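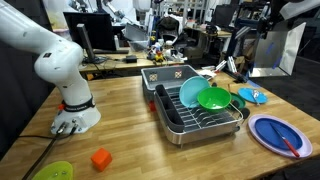
工单标题：反向代理升级后，部分用户登录后不断回到登录页
产品：Flelley 网关，认证代理模块
环境：预发布和生产
优先级：2
状态：已解决，等待文档修改
提交方：Horthorpe 项目组，平台维护

说明：中文不是我的母语，如果有地方写得不清楚，请直接在工单里问我，我会再解释。日志内容我保留英文原文，没有翻译，避免出错。

一、问题描述

我们在 Linux 服务器上运行 Flelley 网关，后面是内部门户 Ovby。网关里面启用了认证代理模块，用户没有会话的时候，代理把浏览器转到登录服务，登录成功以后再转回原来的地址。这个流程以前一直正常。

八月我们把前面的反向代理升级到新的主版本。升级以后，有一部分用户报告：输入用户名和密码，页面闪一下，又回到登录页。地址栏的参数变得越来越长，最后浏览器显示“重定向次数过多”。另一部分用户完全没有问题。同一个用户，在办公室可以登录，在家里用 VPN 就不可以。

预期结果：登录一次以后，用户进入门户首页。
实际结果：登录服务认为登录成功，代理认为没有会话，浏览器在两者之间来回。

二、重现步骤

1. 清除浏览器里门户域名和登录域名的全部 Cookie。
2. 连接 VPN。
3. 打开门户首页，等待转到登录页。
4. 用测试账号登录。
5. 打开浏览器的开发者工具，查看网络请求。

在第 5 步可以看到，登录服务的响应中有 Set-Cookie，状态码是 302。下一个请求到达门户，代理又返回 302，目标还是登录服务。这样循环到浏览器自己停止。

如果不连接 VPN，第 3 步以后一切正常，门户首页返回 200。

三、已经收集的信息

代理的调试日志（已经去掉主机名和令牌）：

DEBUG policy-agent: request received, path=/home
DEBUG policy-agent: session cookie present, length ok
DEBUG policy-agent: validating session against auth service
WARN policy-agent: session rejected, reason=client address mismatch
DEBUG policy-agent: redirecting to login

登录服务的日志在同一时间没有错误，只有一行 session created。

代理配置中我认为有关系的部分：

agent.session.check_client_ip = true
agent.client_ip.header = X-Forwarded-For
agent.client_ip.position = first
agent.cookie.secure = true
agent.cookie.domain = （门户的上级域名）

四、处理记录

记录 1，提交方
我首先怀疑是 Cookie 的域名设置。登录服务和门户在同一个上级域名下面，Cookie 的 Domain 属性写的也是这个上级域名。我在两个浏览器里检查，门户的请求确实带着会话 Cookie。日志里也写着 session cookie present，所以这个方向可以排除。

记录 2，提交方
然后我检查服务器时间。会话有有效期，如果两台服务器的时间差太大，新的会话也可能被认为过期。我在网关服务器和登录服务器上各执行一次 chronyc tracking，两边都是同步状态，偏差很小。排除。

记录 3，Uçar 支持
您好，感谢提供详细的日志。关键信息是 client address mismatch。您启用了 check_client_ip，代理会把当前请求的客户端地址和创建会话时登记的地址比较，两者不同就拒绝会话。请提供：
一，反向代理升级前后的配置差异；
二，同一次登录过程中，到达登录服务和到达代理的 X-Forwarded-For 的完整内容；
三，VPN 出口是否也会添加这个头。
请先不要在生产环境关闭地址检查。

记录 4，提交方
谢谢。我在预发布环境打开了请求头记录，结果如下（地址用字母代替）。

不用 VPN：
登录服务收到 X-Forwarded-For: A
代理收到 X-Forwarded-For: A

使用 VPN：
登录服务收到 X-Forwarded-For: B
代理收到 X-Forwarded-For: C, B

其中 B 是 VPN 出口的地址，C 是用户在 VPN 内部的地址。我问了网络组，他们确认 VPN 出口有一个 HTTP 转发程序，它会为门户域名的请求添加 X-Forwarded-For，但是登录域名在它的例外列表里，直接通过。这个设置很早就有，最近没有修改。

关于升级前后的差异：旧版本的反向代理配置中有一行，把收到的 X-Forwarded-For 清空，再写入直接连接的地址。升级时我们换成了新的配置模板，模板的默认行为是在原来的值后面追加。我比较文件时看到了这一行不同，但是当时以为只是写法变了，意思一样。这是我的错误。

记录 5，Uçar 支持
那么原因已经清楚。代理的 position 是 first，所以它取第一个值，也就是 C；登录服务登记的是 B。两者不同，会话被拒绝。不用 VPN 时只有一个值，因此正常。
有两个修改方案：
方案甲：在反向代理恢复原来的行为，即丢弃外部传入的 X-Forwarded-For，只写入直接连接的客户端地址。
方案乙：保留追加，把代理的 position 改为 last。
我们建议方案甲。外部传入的请求头可以由客户端随意填写，在没有定义可信代理列表的情况下，不应该使用第一个值。方案乙在您目前的结构中也可以工作，但是以后如果在反向代理和网关之间再加一层，就需要重新检查。

记录 6，提交方
我们选择方案甲。预发布环境的修改内容：

修改前：
proxy_set_header X-Forwarded-For $proxy_add_x_forwarded_for;
修改后：
proxy_set_header X-Forwarded-For $remote_addr;

重新加载配置以后，用 VPN 登录仍然失败一次。我又看日志，原因和之前相同，还是 client address mismatch。后来发现门户的虚拟主机里面有一个单独的 include 文件，里面又写了一次旧的那一行，所以我的修改没有生效。如果别人遇到同样情况，可以用下面的命令看最终的完整配置，不要只看主文件：

nginx -T | grep -n -i forwarded

删除 include 文件里的那一行，再次加载，VPN 登录成功，门户首页返回 200。

记录 7，提交方
预发布测试结果：
不用 VPN，新会话：正常。
使用 VPN，新会话：正常。
登录以后再连接 VPN：会话被拒绝，要求重新登录一次，然后正常。这个是地址检查的预期行为，用户以前也习惯了。
手工伪造 X-Forwarded-For：代理日志中显示的是真实连接地址，伪造的值没有作用。

记录 8，提交方
生产环境在早上 6 点修改，使用 reload，没有重新启动，已有的连接没有中断。为了安全，我先在一个节点修改，观察 20 分钟，再修改另一个节点。修改以后日志里还有少量 address mismatch，我逐条看过，都是用户在切换网络，没有循环。

记录 9，Uçar 支持
很高兴问题已经解决。请问这个工单可以关闭吗？

记录 10，提交方
请先不要关闭，我有两个小问题。

第一，代理的安装手册里，check_client_ip 和 client_ip.header 在不同的章节，互相没有链接。手册只说“如果前面有反向代理，请设置请求头名称”，没有说明反向代理必须清理传入的值，也没有解释 position 的默认值。我认为应该加一段提醒。

第二，WARN 这一行日志只写了不匹配，没有写比较的两个地址。如果有这两个地址，我第一天就可以找到原因。我理解在默认级别可能有隐私方面的考虑，但是在 DEBUG 级别是否可以输出？

记录 11，Uçar 支持
关于第一点，已经转给文档组，会在安装手册的反向代理一节增加说明，并且链接到地址检查的参数。
关于第二点，目前版本已经有一个参数，但是没有写进手册：

agent.log.client_ip_detail = true

它只在 DEBUG 级别有效，会输出登记地址和当前地址。请在排查结束后关闭，避免日志中长期保存用户地址。这个参数也会一起加入手册。

记录 12，提交方
我在预发布环境试了这个参数，可以工作，输出如下：

DEBUG policy-agent: client address check, registered=B, current=C

（为了得到这个输出，我临时恢复了旧配置，测试以后已经改回。）参数现在也已经关闭，调试日志级别恢复为 INFO。

五、内部备注

网络组问，是否需要把登录域名从 VPN 转发程序的例外列表中删除，让两个域名的路径一致。现在不需要，反向代理只看直接连接的地址。但是例外列表如果以后有变化，请通知平台维护，我们要重新做一次 VPN 登录测试。

升级检查表增加一项：用 nginx -T 保存升级前和升级后的完整配置，逐行比较所有 proxy_set_header，包括 include 文件。

工单保持打开，等手册的新版本发布以后由提交方关闭。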